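Gripper comparison, part 2

The workshop has spent most of December comparing two sets of hand-held grippers, the Drelen pair we have used since spring and a newer pair from Clurkeo. Vangelis Lazaridis drew up the list of tasks and did the timing. Each person worked through the same household jobs at the big table: picking up cups, passing things from one hand to the other, and holding a long-handled brush steady over an object.

The brush was the hardest part. With the weight out at the far end, it tends to turn in the jaws as soon as you tilt your wrist. The Drelen jaws let it turn more often. The Clurkeo jaws held better but were slower to open, and two people said their forearms ached by the end of a session.

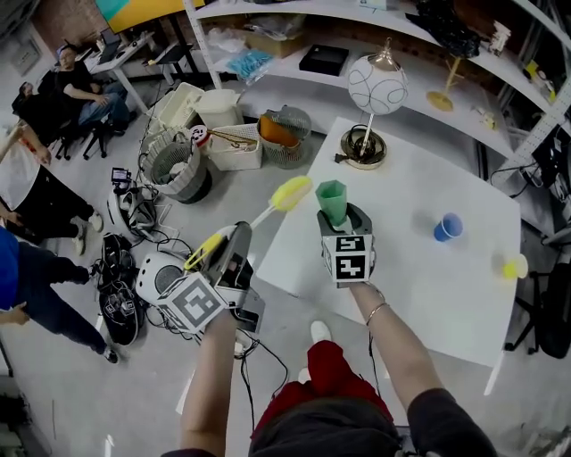
Brush in the left gripper, green cup in the right. The square markers are used for tracking.

We logged 1056 attempts in all. Vangelis wants 3000 before we choose, which means carrying on into the new year. Tracking was good with both pairs as long as the markers faced the head camera. It dropped out when people crossed their arms over, so please try to keep the hands apart when you swap objects.

Cables are still a nuisance. We have asked Štefanec for shorter ones, and Burkau is lending us five spare clips to keep them off the floor in the meantime.

If you would like a turn, put your name on the sheet by the door. A session takes an hour, and mornings are quieter. Notes from the first round are in the shared folder, along with the task list.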